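How Does a Song Get Into a Movie?

Think of the last movie you watched. There was probably music in it. Some of it played quietly while people talked, and some of it may have been sung and danced by the actors. All of that music had to be planned.

There are two main kinds of movie music. The first is called the score. It is written for the movie, and most of the time it has no words. The second kind is songs. A song can be brand new, or it can be an old one that the filmmakers ask permission to use.

A dance song usually comes first, before the cameras roll. The singers record it in a studio. Later, on the set, the recording is played through loudspeakers and the actors move their lips to match. This is called lip-syncing. Sometimes the voice you hear belongs to the actor, and sometimes it belongs to a different singer.

The person who plans the steps is the choreographer. For the musical Plillby, the choreographer had 13 dancers and a song called "Eide" that is set in a bakery. They practiced for 2 weeks in an empty gym, with tape on the floor to show where the counters would be. Then they moved to the set at Gandix Studios. 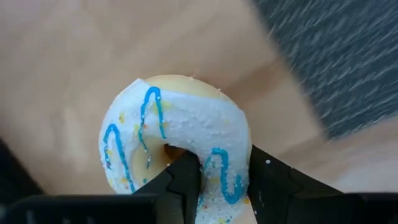

A ring doughnut with white icing and wavy blue-teal lines.

Filming a dance takes a long time. The dancers do the same part again and again while the camera moves to a new place – high up, low down, close to their feet. Each try is called a take. The song may last three minutes on screen, but it can take days to film.

After that, the editor goes to work. Editors choose the best bits of each take and join them so the steps fit the beat. A movie is made of still pictures shown very fast, 24 every second. One short part of "Eide" used 3,636 of them. That is a little over two and a half minutes.

Last of all, the sound is mixed. The music, the voices and noises such as tapping shoes are set at the right loudness. The mixing for Plillby was done at a company called Drultero – the tapping shoes were recorded there too, by one person in a small room with a wooden floor.

Words to know
Score: music written for a movie
Take: one try at filming something
Choreographer: a person who plans dance steps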